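# Second Service: Keeping the Desktop Computer Whole

A desktop computer is among the few household or office machines that can still be opened, understood and put back together with a screwdriver and some patience. The side panel comes away, and the parts are laid out in plain view. A drive can be taken out and another put in its place. Memory can be added years after purchase. For the Clinlow Equipment Reuse Program, which receives retired machines from schools, clinics and small businesses, this plainness of construction is the foundation of its work.

The program was established to extend the working life of computers that their first owners no longer need. In its most recent year it received 3,969 machines and returned 1,581 of them to service. The remainder supplied parts or were passed on for materials recovery. Brunello Amato, who directs the program, regards the second group as being as important as the first. A computer that will never run again may hold a sound drive, a good set of cables and a power supply with years left in it.

## Beginning with the drive

Every intake begins with storage. Drives hold the records of the people who used them, and no machine moves to the repair benches until its drives have been accounted for. The program's written procedure asks staff to note the position of each drive before removal, label it, and enter the label in the intake register kept at the door.

In many of the machines that come through Clinlow, drives sit in caddies or cages with colored plastic latches. Such fittings were designed for quick service by technicians who might change several drives in a morning, and they remain a pleasure to use.

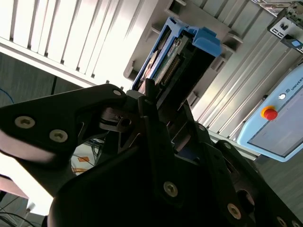 Once a drive has been entered in the register, it is either erased and tested or set aside for destruction, according to the wishes of the donor. Clinics almost always ask for destruction. Schools more often permit reuse, and the drives they release are the program's main source of replacement storage. A drive that passes its tests receives a green tag. One that fails any part of them is retired, even when the fault appears minor.

Geeta Dubey, who supervises intake, has held firm on that last point. The families and offices that receive a rebuilt machine rarely keep a second copy of their files, she observes, and a drive that has shown one weakness should not be trusted with the only copy of anything. Each rebuilt computer now leaves with a printed page on making backups, written in ordinary language and tested on readers who had never made one.

## The matter of cables

Visitors to the benches are often surprised by how much of the work concerns cables. Inside an older desktop, power and data reach each drive separately. The power lead carries several colored wires to a flat black connector. The SATA data cable is thinner, and its connector is small enough to be seated badly without anyone noticing. A good many of the computers donated as "dead" have nothing wrong with them beyond a connector that has worked partly free.

For this reason the bench procedure calls for every connector to be unplugged, inspected and seated again, including those that seem secure. Technicians are taught to grip the connector and leave the wires alone, and to release any catch before pulling. A cable whose catch has broken is replaced. The cost is small, and the program keeps up to 800 spare data cables in labeled drawers, sorted by length and by the angle of the plug. 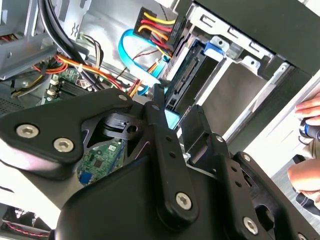

Hermine Ortner takes a different view. In a letter to the program she argued that reseating every connector puts wear on parts that were working well, and that a careful look, with a gentle press on each plug, would be enough for most machines. "A plug that has held for ten years has earned some respect," she wrote. The program has kept its rule but has amended the guidance, which now asks that older connectors be disturbed only once during a repair.

The exchange reflects a wider question in the repair field. Thoroughness takes time and can do harm of its own, and each shop must decide how far to go. A workshop in Kashindye that follows the Clinlow procedure in other respects leaves power connectors alone unless a fault has been reported. The two groups compare their records each January.

## A place for small boards

Circuit boards need more care away from the computer than inside it. Stacked in a box, they scratch one another. Left on an open bench, they are soon under a manual or a coffee cup. Static electricity is a further concern, and the program requires wrist straps at every position where bare boards are handled.

Krešimir Vlachou, who is responsible for the benches, has encouraged the use of fixtures for narrow boards and modules. A fixture holds a board upright by its edges, so that both faces stay clear and the contacts touch nothing. It also provides a simple record of progress: an occupied slot is work still to be done. The idea is an old one in manufacturing, and small repair shops have been slow to adopt it, largely because their stock is so varied. 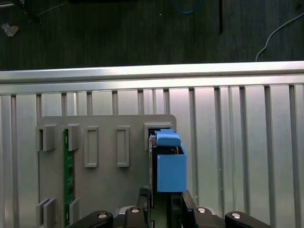

*A narrow green circuit board seated in the clips of a gray plastic fixture.*

The bench guidance on memory is brief. Modules are handled by their edges, matched in size and speed, and tested singly before they are installed together. The latches at each end of the slot must be fully open before a module goes in, and the module should go down evenly, with firm pressure at both ends. When a machine refuses to start after service, a module that is not fully seated is the first thing to be ruled out.

Vlachou also asks that empty slots be checked under a lamp. Dust settles into them over the years, and a short burst of clean air before installation prevents faults that are tedious to trace later.

## Judging what is worth keeping

The hardest decisions come last. With drives cleared, cables checked and memory tested, the technician must judge whether the computer as a whole deserves a second term of service. Processor age is considered, along with the condition of the power supply and the availability of current software. Machines built as workstations tend to do well at this stage. They were expensive when new, their cases are roomy, and their expansion slots allow a tired graphics card to be replaced without disturbing much else.
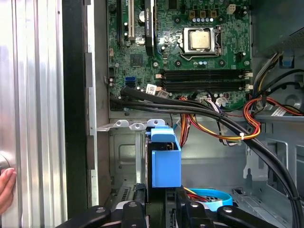 Doğukan Bozkurt, who makes many of these assessments, allows no more than an hour for each. He starts with the main board, looking for swollen capacitors and signs of heat, then follows the power wiring back to its source. Bundles are left tied wherever possible. If a tie must be cut, a new one is fitted before the case is closed, so that loose wires stay clear of the fans.

His findings go on a single sheet that travels with the machine. The sheet lists what was inspected, what was replaced and what the next owner may expect to need. It has proved popular with recipients, and several schools have asked to use the form for equipment they maintain themselves. The program makes it available without charge.

## Next steps

The program plans to open a second intake point in Futville, where donors now face a long drive to deliver equipment. The new site will handle drive removal and registration only. Computers will then be carried to Clinlow for bench work, with each register entry matched on arrival.

Space has also been set aside for a public evening bench, at which residents may bring a desktop of their own and service it beside a technician. Tools, wrist straps and tested cables will be provided. Participants are asked to back up their files beforehand and to bring the power cord, the item most often left at home.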